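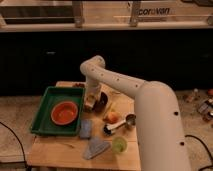 My kitchen table is two feet on a side, and for years it was where everything went to wait. Mail, a peach that wasn't ripe yet, the lid of something. I ate standing at the counter because clearing the table was a job, and after work I didn't want another one.

What fixed it was a tray. A plain plastic one with raised sides, from the closeout shelf at Delberg, 5 dollars. I think most small kitchens would do better with a tray than with another cabinet, and I say that as someone who paid for the cabinet first. It came from Kurnley and cost 473 dollars with delivery. It holds the waffle iron and a lot of air.

The trouble with a cabinet is the door. Things I use every day don't go behind a door, at least in my house. They stay out. So the question is where they stay out, and a tray answers that. The bowl lives in the tray. Keys go in the tray. When I want the table, I pick up one thing and move it to the top of the fridge, and I have a table.

Rogério Pacheco, who I shared an apartment with on Bristance Street, thinks this is cheating. His view is that a tray is clutter with a fence around it, and that a clean table should have nothing on it at all. I've seen his table. It's very clean, and he keeps his fruit in the refrigerator, where peaches turn mealy and the bananas go gray. Fruit should be out where you see it. I throw away a lot less of it now than I did when it was in the crisper drawer.

He does have a point about size. A big tray fills up the way a big closet does. Mine takes one bowl with a little room beside it, and I wouldn't go larger. I'd also skip the woven ones, as crumbs get in and stay in. Plastic goes in the sink.

The sides matter more than the color. A flat board looks nicer, but things slide off when you carry it, and if you can't carry it full then you've only bought a placemat. I had a slate board for most of a winter and broke two cups that way, one of them my aunt's.

The cabinet is still here. I've offered it to my sister, who has the wall for it, and she's coming to measure in February.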